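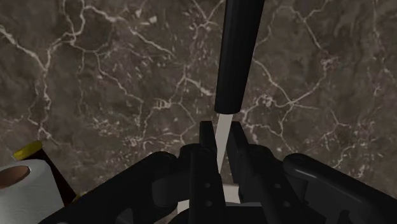

One tester in February wrote that the recipe converter kept giving them 105 g for a cup of flour when every book in the house said something higher, and asked whether the table was wrong or the books were. The table was wrong for plain flour. Row 105 had been copied from oat flour, and both rows have since been checked and corrected.

## Zadum kitchen measures

A table of cup, spoon and gram weights for common cooking ingredients, kept as a plain CSV so it can be dropped into a meal planner or a spreadsheet.

### What's in it

- `measures.csv` – the main table, 4000 rows
- `aliases.csv` – other names for the same thing (courgette/zucchini, cornflour/cornstarch)
- `notes.md` – odd cases, mostly brown sugar

Each row gives one ingredient in one state. Chopped onion and sliced onion are separate rows. So are packed and unpacked brown sugar.

| column | meaning |
|---|---|
| `id` | number, never reused |
| `name` | British name, lower case |
| `state` | whole, chopped, sliced, grated, sifted, packed |
| `unit` | cup, tbsp, tsp |
| `grams` | weight of one unit |
| `source` | Z or J, see below |

### Where the weights come from

Rows marked `Z` were weighed for this project, three times each, and the middle value kept. Rows marked `J` came from the old Juhl list, which used a smaller cup. They have been scaled up, and the rounding shows in places. If you have the choice, use a `Z` row.

The Jerkovel spice list is not included. Its licence doesn't allow copying.

### Known problems

- Grated cheese varies a lot with the grater. The hard cheeses are for a fine one.
- Fresh herbs are poor throughout – treat them as a guess.
- 200 rows have no `state`. Most are liquids, where it doesn't matter, but honey and treacle still need looking at.
- Chopped nuts depend on how small you cut them. The row means pieces the size of a pea.

### Using it

Load it as UTF-8. The decimal mark is a full stop. Zindus users need to rename `grams` to `weight_g` before importing, or the import stops after the first 100 rows with no message.

### Corrections

Open an issue with the row `id`, your weight and the size of the cup you used. Changes without a cup size are left open until one turns up.

### Licence

CC BY 4.0. Credit it as "Zadum kitchen measures".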